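Gomano Teleoperation Kit: Frequently Asked Questions
Last updated Aug 18, 2023

General

What is recorded when I demonstrate a task?
Joint positions for both arms, gripper opening, gripper motor current, and the video from the head and wrist cameras. All streams share one clock. Audio is not recorded.

What is the difference between hand guiding and remote control?
In hand guiding, the arms are set to zero-gravity mode and you move them directly. In remote control, you move a pair of leader arms at the operator station and the robot follows. Hand guiding needs no calibration between stations, but your own hands and sleeves will appear in the video. Use remote control for any task where the head camera is an input to the trained policy.

Can I mix both in one dataset?
The recorder allows it. The Samport training scripts do not, and will stop with error 6 when they find two values in the control_mode field. Split the dataset first.

Recording

How many demonstrations do I need?
It depends on how much the starting conditions vary. For a single task with a fixed robot base, start with 200 and evaluate before recording more. Our laundry set holds 3,000 episodes, which covers changes in basket position, door angle and load.

How should I divide a two-handed task?
Assign each arm a role before recording and keep it for the whole set. In the laundry task the right arm handles the machine door and the left arm handles the basket. Operators who swap arms partway through produce data that averages poorly, and the policy tends to hesitate between the two options.

Where should the gripper hold a round door?
On the outer edge, on the lower part of the free side. Close the gripper until the motor current rises, then stop. Do not grip the window. Chrome rims are slippery, so keep the fingers square to the edge and follow the arc of the hinge slowly.
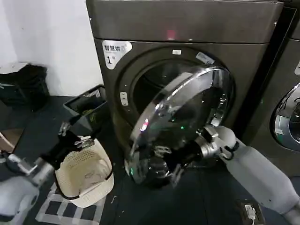
Should the basket stay on the floor during loading?
Either method works if it is used consistently. We hook the left gripper over the rim and raise the basket slightly. Dragging it tends to pull floor mats out of place, which changes the background from one episode to the next.

Do reflections affect training?
Yes, on glossy appliances. Keep room lighting constant within a session and record at least 6 sessions under different lighting. Do not cover the reflective parts unless they will also be covered in use.

Should I delete failed attempts?
Mark them with the red pedal and keep them. Failed episodes are excluded from training by default but are used by the Zervas success classifier. Delete an episode only if a camera dropped out.

Troubleshooting

The follower arm lags behind the leader arm.
Check that both stations are on a wired connection. If the delay remains, lower the wrist camera resolution and restart the recorder.

The gripper opens by itself during a long hold.
The motor has reached its thermal limit. Firmware released in July reduces holding current after contact is detected. Update both grippers; mixed versions are not supported.

My files do not open in Fodix Viewer.
Export them with the "flat" option. The viewer does not read nested episode folders.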